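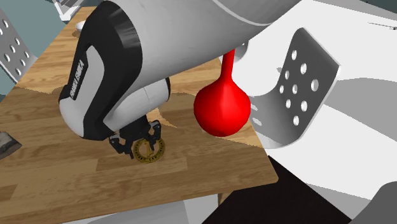
Registro de actividades de tratamiento

El registro de actividades de tratamiento (RAT) es el documento interno donde una organización anota qué datos personales trata, para qué y durante cuánto tiempo. En la Unión Europea lo regula el artículo 30 del RGPD. Puede ser una hoja de cálculo, sin más. Por escrito siempre, también vale en formato electrónico.

Contenido

Nombre y contacto del responsable. Fines. Categorías de interesados y de datos. Destinatarios, transferencias a terceros paises, plazos de supresión si es posible. Medidas de seguridad, descripción general.
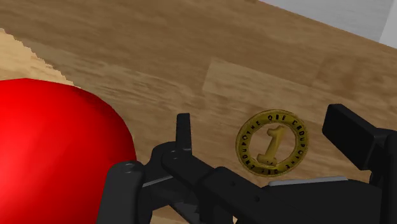 Ficha dorada oscura y objeto rojo sobre una superficie de madera.

El encargado lleva su propio registro, más corto. Caso típico: la tienda en línea Rustasport (responsable) y Wollonik, que le gestiona los envíos (encargado). Cada una el suyo.
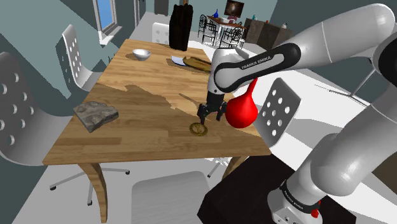 Excepciones

Empresas de menos de 250 trabajadores, en principio exentas. Pero la exención cae si el tratamiento no es ocasional, si hay riesgo para los interesados o datos sensibles. Nóminas, por ejemplo: no son ocasionales. Seyoum, con 184 empleados, lo mantiene igualmente y lo revisa cada agosto.

Programas

Hay plantillas de las autoridades de control y aplicaciones comerciales como Zultell. Ninguna es obligatoria. La autoridad puede pedir el registro en cualquer momento.

Véase también

Evaluación de impacto
Delegado de protección de datos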